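How to Wash a Down Jacket at Home Without Ruining It

Difficulty: easy, but it takes most of a day
Hands-on time: under an hour
Waiting-around time: the rest of it

Most people never wash their down jacket. They wear it for six winters, the collar goes the color of weak tea, and at some point they decide it isn't as warm as it used to be and buy another one. The jacket was fine. It was full of neck.

Body oil and sweat work their way through the lining and make the down clump. Clumped down holds less air, and air was the thing keeping you warm. A wash will usually bring a good part of the puff back. I do mine once a year, when the last of the road salt is gone and before I can talk myself out of it.

What you need

A front-loading washer, or a top-loader with no post in the middle
A down wash, liquid
A soft brush or old toothbrush
A dryer with a low setting that is really low
Three clean tennis balls, or wool dryer balls if you prefer quiet
A couple of bath towels
Patience, or a long movie

On the down wash: I have used Vosomine for years. Azimi works too and smells less like a veterinary office. Regular detergent strips the natural oils out of the feathers and leaves a film behind, and fabric softener is worse. If softener has ever been through your machine, and you know whether it has, run the washer empty on hot first and wipe out the drawer. The drawer will be disgusting. They all are.

Step 1. Read the label

I know. Read it anyway. If it says dry clean only, you have a decision to make and I'm not going to make it for you. If it has a picture of a tub with a number in it, you're in good shape. Do not go above that number.

Step 2. Empty the pockets

All of them, including the one inside the chest that you forgot existed. My personal record is a lip balm, 80 cents, and a ski pass from a mountain that has since closed. The lip balm is the one that would have cost me a jacket.

Step 3. Check for holes

Hold the jacket up near a window and go over it panel by panel. A hole the size of a pinhead will turn into a snowstorm inside the drum. Cover anything you find with a patch of repair tape, rounded at the corners so it doesn't peel. The clear Alusora tape has survived four washes on my left sleeve, which is more than I can say for the stitching next to it. If a single feather is poking out, don't pull it. Pinch it from the other side and draw it back in. Pulling makes a bigger hole and invites its friends.

Step 4. Deal with the collar and cuffs

Put a few drops of down wash on the brush with a little lukewarm water and scrub gently. Let it sit for 11 minutes. Ten would do, but I started timing it by a podcast intro once and the habit stuck. Rinse with a wet cloth.

Step 5. Wash

Zip every zipper, fasten the hook-and-loop tabs, loosen the drawcords. Turn the jacket inside out. Put it in the machine by itself. It will float at first and look offended, so press it down until it takes on water.

Use a gentle cycle, cold or warm depending on the label, with the slowest spin you've got. Measure the down wash according to the bottle. More soap does not mean more clean. More soap means you'll be standing there at 10 p.m. running a fourth rinse.

Step 6. Rinse, then rinse again

Run two extra rinses. Squeeze a corner of the jacket over the sink. If you see suds, go again.

Step 7. Get it out of the washer

This is where things go wrong. A soaked down jacket is very heavy, and the thin walls sewn between the panels are very weak. Grab it by one sleeve and haul and you can tear the insides without ever seeing it, after which all your down lives in the hem. Scoop it out from underneath with both arms, like a sleeping dog. Lay it on a towel, roll it up, and press. No wringing.

At this point it will look terrible. Flat, lumpy, see-through in places. Everybody panics here. My first time, I was pricing replacements on my phone before I'd left the laundry room.

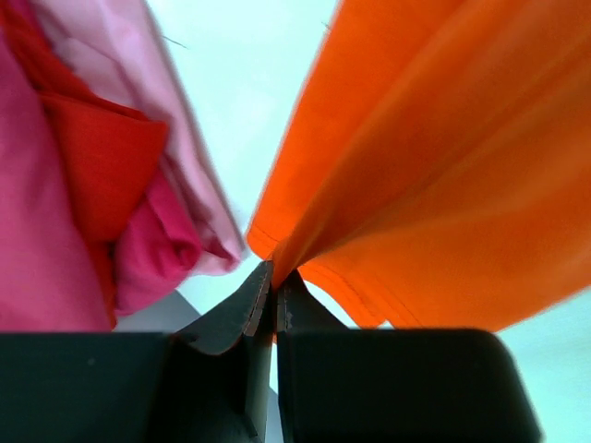
Keep going, because the dryer fixes nearly all of it. Put the jacket in on low with the tennis balls and brace yourself for the noise. My old Jullovton dryer sounds like a horse on a staircase. Every half hour, take the jacket out, give it a shake, and break up the clumps between your fingers. Small, patient pinches work best.

Plan on almost 162 minutes for a midweight jacket. Mine has come in at that number often enough that I've stopped checking. A big parka will go longer. Never turn the heat up to hurry things along. Thin nylon melts, and it does so without warning you.

Step 8. Make sure it's dry

Feel for cool spots and small hard lumps, especially under the arms and along the bottom. Those are still wet. When you think it's done, give it another half hour, then hang it somewhere airy overnight. Down that gets put away damp will smell like a pond by January.

Storing it

Hang it loose in a closet or lay it in a big cotton bag. The little stuff sack it came with is for trips. Leave a jacket crushed in there for 90 days and you'll be back at the dryer with the tennis balls.

If rain no longer beads on the outside, a spray-on water repellent goes on after the wash, while the shell is still a bit damp. Check the bottle, though, as some of them want heat afterward and some don't.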